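Wornmont bench: pre-run safety and inspection checklist, transparent object picking

Filled in by me (Zanele Oosthuizen), second reader Kagiso Magagula. My comments are under each item. If you want the short version, read the OK / FIX / WATCH words and skip the rest, but then please don't come and ask me why the fingers are closing slowly, it's in item 6!

What the run is for: comparing the two ways of finding clear things in a bin. Method A is plain depth, the way we've always done it. Method B is Skenthorpe, which takes several looks at the same spot from different wrist angles and lets the reflections vote on where the edge is. 200 picks each, same objects, same bin. Everything below has to be OK or WATCH before the first pick. One FIX and we wait.

PART ONE – BEFORE POWER

1. Walk around the cell, nothing on the floor where feet go
OK. I moved two extension cords on Monday and they've stayed moved, which is a small miracle in this lab.

2. Emergency stop reachable from the keyboard chair
OK. Pressed it, released it, pressed it again from a slouch. If you can reach it slouching you can reach it.

3. Bin fixed and not sliding
OK. Push it with a flat hand from each side, and please push like you mean it. In the January runs we had the bin creep over an afternoon and the last chunk of Method A data looked terrible. We nearly wrote that up as a drift in the depth method (I had the paragraph drafted and everything). So now this one gets checked at the start and again at the halfway break.

4. Cables on the wrist, full range by hand
WATCH. Jog through joint six slowly with your eyes on the bundle and not on the screen. It clears, but Method B swings the wrist a lot more than Method A does, and that's extra wear that Method A never asks for. Kagiso's comment: "check after every block, not every day." Agreed, and I've changed the sheet.

5. Finger screws
OK. Marked with paint pen, lines still line up.

6. Finger force limit
OK, after a fix. Somebody had put the old value back. Force is now down to the setting we use for glass, and closing speed is down with it, so a pick takes a bit longer than you may remember. Both methods use the same setting. Do not speed it up for one and not the other, even if it's five o'clock and you want to go home.

PART TWO – THE OBJECTS

7. Every glass item looked over for chips
FIX, then OK. One tumbler had a nick in the rim that I found with my thumb, luckily through a glove. It's out of the set and in the sharps box, and I've swapped in the spare of the same shape. Gloves on for this item, always. I know it feels silly with a drinking glass.

8. Objects wiped, no fingerprints
OK. This one is safety and science both. A greasy glass slips, and a greasy glass is also much easier to see, so Method A suddenly looks brilliant. Wipe with the lint-free cloth at the start of each block.

9. Dustpan, brush and the lidded box within reach
OK.

10. Eye protection for anybody inside the tape
OK. Three pairs on the hook. The scratched pair needs to go, I keep saying it and then I keep wearing them.

PART THREE – POWER ON, NO OBJECTS

11. Slow-speed dry run of all the viewing poses
OK. Ran the whole list for Method B at the slow setting. The lowest look comes closer to the bin wall than I like, so I raised that pose by 2 centimeters and re-ran it. It costs us a little bit of angle. Kagiso thinks it won't matter to the result and I'm inclined to believe him, but it's noted in the log so we can say so in the paper.

12. Software wall around the bin
OK. The Nkosi planner refused all the bad targets I typed in, including one I typed in by accident.

13. Pause when the gate tape is crossed
WATCH. Works every time, but restarting afterward drops the last pick from the log. If you step in, write the pick number on paper. Firero have the bug report.

14. Lights
OK. Same overhead lights for both methods, blinds down. Method B really does care about the lights, more than we expected – with the blinds up in the morning trial it went hunting for edges that were only sun on metal. It made some very confident grabs at nothing. No danger, the force limit caught it when it touched down, but it's a good reason for keeping this line on a safety sheet.

PART FOUR – THE FIRST BLOCK, WATCHED

Rule for this part: one person at the stop, one person writing, no phones. The first block is interleaved, A then B then A, so that neither method gets the freshly wiped glasses all to itself.

15. Approach speed as set
OK. I had the limit at 500 millimeters per second for the moves over the bin and much slower for the last stretch down. Both look calm.

16. Touchdown on the bin floor is soft
OK for B. WATCH for A. When plain depth looks straight through a glass it sees the floor, so it sends the fingers down to the floor, and they come down on whatever is in between. The force limit stops it and I've had no breakage so far, but there's a click that I don't love. If you hear a crack instead of a click, stop, gloves, dustpan, and write it down as a failed pick.

17. Held object stays held on the lift
OK. Ribbed shapes are easiest, thin smooth rims are the ones to watch. Kagiso wants lift failures written separately from finding failures, and he's right. A glass that was found properly and then slipped is a gripper problem and shouldn't count against the method's eyesight.

18. Release height
OK. Lower than last time. Please leave it there.

NOTES AT THE BOTTOM

What I can say about the result so far is only a feeling, from the watched block. Method B finds the clear ones lying on their side much more often, and it takes roughly 2 times as long to make up its mind. Standing ones are closer to even. I'm not putting percentages on a checklist, they'll be in the write-up once both full runs are in.

Still open: scratched goggles (me), pick log after a pause (Firero), wrist cable check added to the block sheet (done, needs printing).

Cleared to run with WATCH on 4, 13 and 16.
Z.O., countersigned K.M.

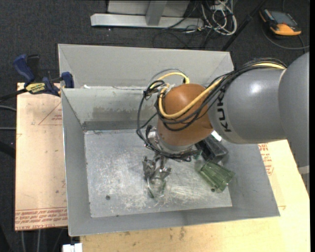 Why does plain depth sensing have trouble with a clear glass in a metal bin?

Most of the light goes through the glass and bounces off the metal behind it, so the sensor often reports the distance to the bin floor, or gives no reading at all. Shiny metal adds stray reflections on top of that. Looking from several angles helps, as the real edge of the glass stays in one place while the reflections move around.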